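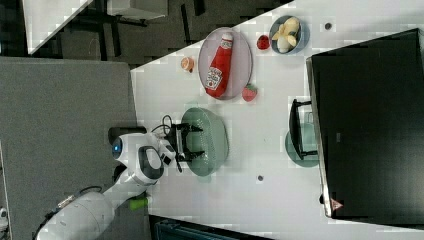 Abubakari

Item import stops partway, no error shown
Status: Closed
Product: Trammont Stockroom, web version
Site: Hunddale lunchroom and pantry

We load our item list from a CSV file once a month. The December file has 1,331 rows. The import screen says "Complete" in green, but only 605 items show up in the list. Everything after that is missing, including all of the condiments and most of the tableware.

Already tried:
Logged out and back in. Same result.
Ran the import in a different browser. Same result.
Saved the file again from the spreadsheet as CSV UTF-8. Same result.
Ran the November file into the test site. All rows loaded.

Reply from Flanent Support, 10:20 a.m.
Please attach the file and tell us which column separator is picked on the import screen. Also check whether any item names contain a quotation mark.

Update, 11:05 a.m.
File attached. Separator is set to comma. I searched for quotation marks and found one in the row right after the last item that loaded. The name is Serving plate, oval, 14" and the mark is there for inches. It was added in December when we changed suppliers.

Reply from Flanent Support, 11:40 a.m.
The importer reads that mark as the start of a quoted field and keeps going until it finds a second one. There is no second one in the file, so the rest is taken in as a single name and then dropped for being too long. Please change it to "14 in" and run the import again. You do not need to delete the items that already loaded. They will be matched by item code.

Update, 1:15 p.m.
Changed the name and ran it again. All 1,331 items are in the list and there are no duplicates. Reorder levels came through too, except ketchup, which was blank in our file. I set that one to 70 by hand.

I would still like the import screen to show a row count. "Complete" is not much use when over half the file is gone.

Reply from Flanent Support, 1:50 p.m.
Row count passed on to Trammont as a feature request. No release date yet. Closing this ticket. Reply here to reopen it.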